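Chapter 4
Wood and Water

What you need before starting: Chapter 2 (how a tree grows, the parts of a log) and the page on percentages at the back of the book. If you skipped Chapter 3 on tools, fine, come back to it later.

In this chapter
Why boards change size
Moisture content and how to work it out
Three directions in a board
Cup, bow, twist, crook
Leaving room

Start with a door that sticks. Every house has one. Swings fine all winter, then in August you need a shoulder to get it open. Someone planes the edge down, it's fine again, and by the next winter there's a gap you can see daylight through. The hinges did nothing wrong. The door got wider and then it got narrower.

That is the whole chapter more or less. Wood takes in water from the air and gives it back, and it changes size while doing it. Paint slows this down. Varnish slows it down. Age doesn't stop it either, whatever you've been told about old beams. A table made long before you were born is still moving a little with the seasons.

The workshop at Carhuamaca, where a lot of the measurements in this book come from, once lost a full order over this. 79 drawer fronts, cut in the rainy months, fitted snug, shipped to a customer with the heating on all day. They came back rattling. Abelardo Nina, who ran the bench at that time, kept one of them on a nail by the door and made new students measure it twice a year. Same drawer front, different number each time. We'll use his numbers in the exercises in section 4.6.

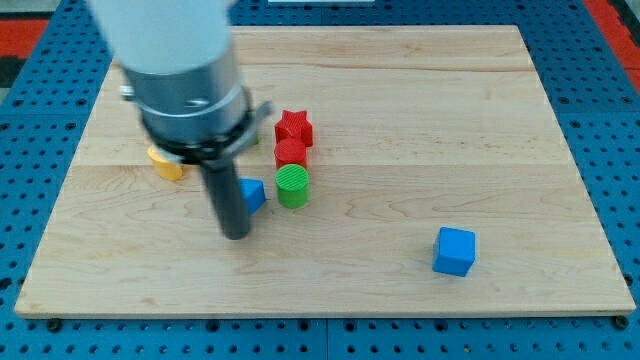
Text by Ruth Muñoz
with measurements by Wilson Cusi and Abelardo Nina
Page last revised 18 Mar 2019

4.1 Where the water is

A living tree is wet. Very wet. Some fresh-cut wood holds more weight in water than in wood, so the moisture content comes out over 100 percent, which looks like a mistake the first time you see it. It isn't, see the formula below.

The water sits in two places. Think of a bundle of drinking straws made of paper. There is water inside the straws (free water) and water soaked into the paper (bound water). When a log dries, the free water goes first. The board gets lighter. A lot lighter. But it hardly changes size, the straws are just emptying out.

Then the straws are empty and the walls are still soaked. This stage has a name, the fiber saturation point, and for most woods it comes somewhere between 25 and 30 percent. Learn it. Below that point the walls themselves start to dry, and as they dry they get thinner, and now the board shrinks. Everything in this chapter happens below the fiber saturation point.

Bound water is slow to leave and quick enough to come back. Leave a dry board on a damp floor overnight and the bottom face will already have picked some up.

4.2 Moisture content

The formula:

moisture content (%) = (wet weight - dry weight) / dry weight x 100

Note what's on the bottom. Dry weight, not wet weight. Students get this backward every year and then wonder why thier answers come out low.

Dry weight means oven dry. Cut a small sample well in from the end of the board (ends dry faster and will fool you), weigh it right away, put it in an oven a little above the boiling point of water, take it out and weigh it every few hours. When the weight stops dropping, that's your dry weight.

Worked example. A sample weighs 600 grams off the saw. Oven dry it weighs 497 grams.

600 - 497 = 103
103 / 497 = 0.207
Moisture content: 20.7 percent

Too wet for furniture. Fine for a fence.

A pin meter gives an answer in seconds, and most shops use one. Two pins, a small current, a reading on a dial. Good for comparing boards in a stack. Less good when the wood is very wet or very dry, and different species read differently, so check the correction table that comes with the meter. Push the pins in along the grain. Take several readings and don't just keep the one you like.

4.3 Getting even with the air

Leave a board alone in a room for long enough and it stops gaining or losing water. It has reached equilibrium moisture content, EMC from here on. EMC depends mostly on relative humidity, a bit on temperature, hardly at all on what you want.

At normal room temperature and 53 percent relative humidity, most woods settle near 10 percent. Drier room, lower number. A heated house in a cold winter can bring a board down to 6 percent or even less. An open shed near the coast may never let it get under 14.

So the question to ask is never just "is this wood dry?" Dry for where? Wood that's right for a porch is wet for a living room. Find out where the piece is going to live, look up the EMC for that place, and bring the wood close to it before cutting any joints. Stack it with spacers between the layers so air gets to both faces. Weigh one board every few days and write it down. When the weight holds steady, go ahead.

How long does that take? Depends. Thin softwood, a couple of weeks indoors. Thick oak, don't ask. Months.

4.4 Three directions

Wood does not shrink the same amount each way. Three directions to know:

Along the grain (longitudinal). Almost nothing. For most jobs, treat it as zero.

Across the rings, from the center of the tree out toward the bark (radial). Some. Often near 4 percent, from fully soaked to oven dry.

Around the rings (tangential). The most. Often near 8 percent, same range.

Exact values for each species are in Table 4.2. Now look at the end of any board and find the rings. If they run mostly flat, side to side, the board is flat sawn and its width is mostly tangential. If they stand up straight from face to face, it's quarter sawn and the width is mostly radial. Same tree, same width, and the first moves twice as much as the second.

Try it. A flat sawn panel 600 mm wide, 8 percent total shrinkage, fiber saturation at 28 percent. It dries by four points, say from 12 down to 8.

8 / 28 = 0.286 percent for each point
0.286 x 4 = 1.14 percent
1.14 percent of 600 mm = 6.9 mm

Nearly 7 mm. Glue that panel solid into a frame and something will crack, either the panel or the frame. Quarter sawn it would be 3.4 mm. Still enough to matter.

4.5 Boards that go out of flat

The two rates also pull a board out of shape. Names first, people mix them up.

Cup: curved across the width, like a shallow gutter.
Bow: curved along the length, face up or down.
Crook: curved along the length but sideways, on the edge.
Twist: one corner won't lie down with the other three.

Cup is the easy one to predict. In a flat sawn board the face nearer the bark has rings running flatter to it, so it shrinks more, and the edges curl away from the center of the tree. Draw the rings on a piece of paper and imagine them trying to straighten out as the wood dries. Crude, but it gives the right answer.

Cup can also come from drying one face faster then the other. A board left flat on a bench, top open to the air, bottom covered, can do this in an afternoon if the air is dry. Stand it on edge or put sticks under it. Finish both faces too, including the one against the wall.

Twist comes from grain that spirals in the tree. You can't cure it. Cut the board into short pieces and use them for something small.

Before going on to section 4.6, find two boards of the same species, one flat sawn and one quarter sawn. Mark a pencil line across each and measure along it. Write the width and the date on the back. Keep both in the same room, you will measure them again at the start of Chapter 7.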